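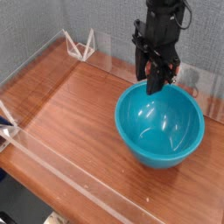
The first two loaves I made this August came out flat, and I blamed the flour both times. It was the water. I had been filling a jug to the line and calling it 351 millilitres, when the line on that jug is wide enough to hide a good spoonful either way. Weighing the water on the same scales as the flour fixed most of it.

The recipe is the one Bronisława Pawlak gave me years ago, written on the back of a parts list. It calls for 500 grams of strong white flour, 351 grams of water, 10 of salt and 114 of ripe starter. I have never found out why 351. I tried 350 and could not tell the difference, but I have gone back to her number anyway.

My starter is half flour and half water by weight, so the 114 grams adds 57 of each. Total flour is then 557 and total water 408, giving a hydration of a little over 73 per cent. People who quote the figure without counting the starter would say 70. When two recipes disagree on how wet a dough should feel, check which sum was done before changing anything.

Temperature matters more than either. At 24 degrees in my kitchen the dough is ready to shape in five hours. At 19 it needs eight, and on a cold morning I have left it for nine. I use an old Griser probe with a cracked display, and I read the dough itself, not the room, as the two can be three degrees apart when the flour has come out of the pantry.

Mixing goes like this. Flour and water first, stirred until there are no dry patches, then left for 40 minutes under a plate. Starter and salt go in after that. Four sets of folds follow, half an hour apart, with wet hands. I stop early if the dough begins to tear. 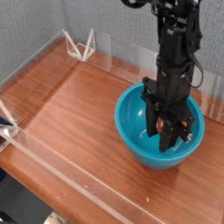

Teal bowl, wooden table.

Libor Vlček wrote to ask whether a plastic bowl holds heat better than a steel one. It does lose it more slowly, though I have only tested this with warm water and a lid: 1,000 grams at 30 degrees, read every ten minutes for an hour. The steel bowl finished two degrees lower. Glass came in between, but it was also the heaviest and had started cold, so I would not put much weight on that result.

Next is rye at 20 per cent, same water, starting Saturday. I expect it to be stiff.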